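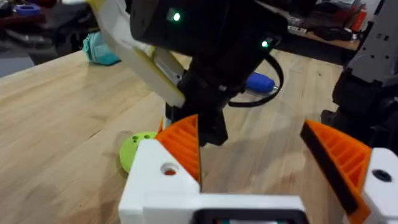

Figure 3. The Clotum bench, wrist view, with both arms over the wood.

4.2 When the arms stop talking

I'll admit we got cocky with the Drurov controller. In August we ran 1,064 handovers, and 24 of them ended in a protective stop. I blamed the fingers at first – wrong!
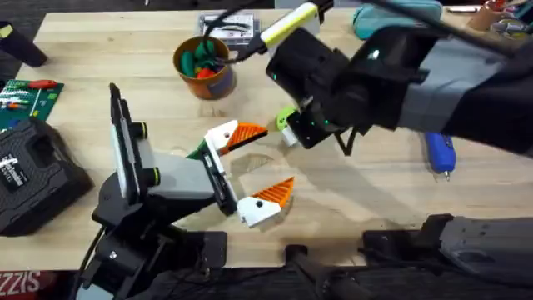
So I went back through the logs, and the two arms' clocks had drifted apart. One arm thought the other was already out of the way, and it just kept coming. We now sync them every 10 handovers (clunky, I know) and we've had only 2 stops on the new build. 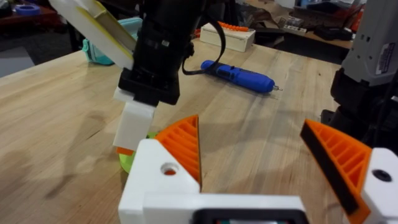 4.3 What we changed in Yusof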